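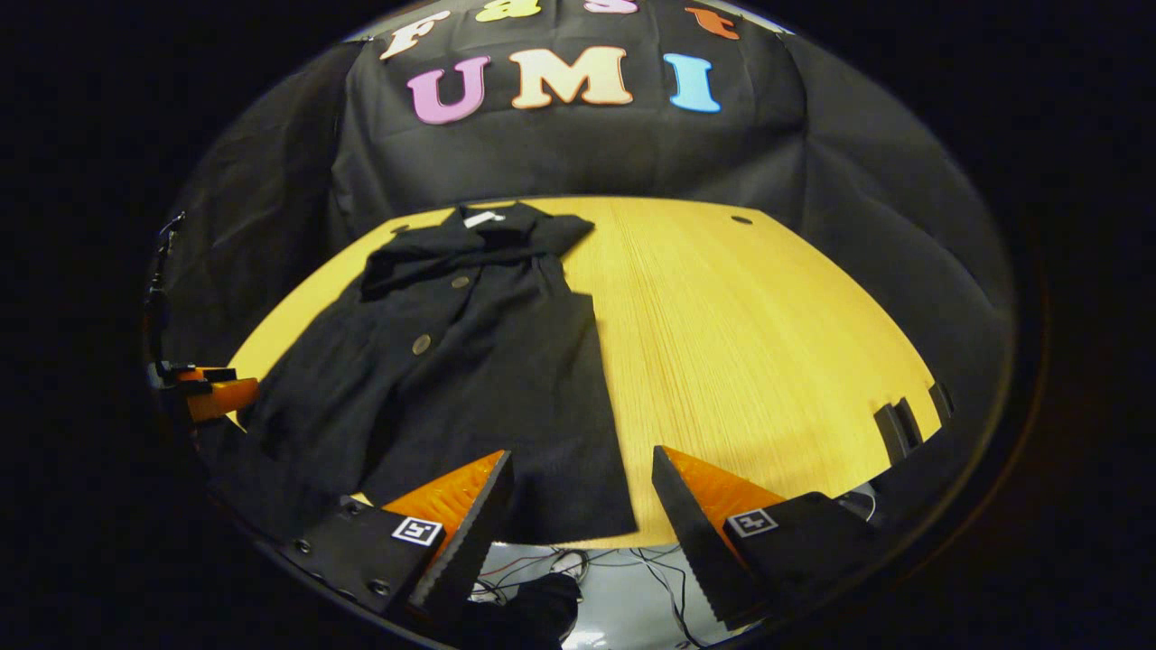

Folding table, backdrop up, black button-front garment laid out face up.

Vellow Clothing Swap: Table and Backdrop Check

Please go through this before we open in July, and write as much as you like in the comments, I read all of them!

1. Tabletop smooth, no splinters or rough edges
OK. I ran a bare hand along the whole near edge and then a pair of old tights, my grandmother's trick, and nothing caught. The far edge is rounded, a kindness to sleeves.

2. Hole in the tabletop
Comment. The small round hole is over on the right, close to the cloth. Please keep pins and spare buttons well away from it, and fold on the left half as you would anyway.

3. Backdrop secure and clear of the work area
OK, with a comment. I do love the colorful letters (Fast on top, UMI underneath), but they are pinned on, so press each one flat and check for points sticking out before anybody leans across. Cloth should not hang down over the folding space.

4. Garments checked before folding
OK. Pockets emptied, collar opened out, both hands down the front feeling for pins. Tug each button gently, and if one wobbles the piece goes in the mending basket. Neck label stays in, please, people like to know how to wash things.

5. Stack height
Needs work. We had 160 pieces sorted by the evening and the piles were leaning a bit (my fault, I got carried away). Keep them below elbow height and start a new one sooner than you think you need to.

6. Walkway behind the table
OK at 3 feet. Bags go under the coat rail, never on the floor there.

Still to do: item 5, then recheck before doors open.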